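Well, the rover finally left the garage! After 26 evenings of soldering and muttering (and one motor mount that I printed twice), I carried it out to the track near Uvbridge with the sun still low.
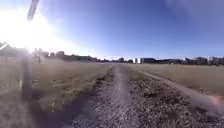

Rover's view down the gravel, sun and all.

I'd set it a 200 meter run on the pale dirt strip, and I still want to soften the steering a bit, plus find some kind of hood for the lens before August.
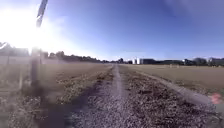

Two white tanks on the skyline, my new aiming point.

Wheels are next, then the wiring, which I keep putting off.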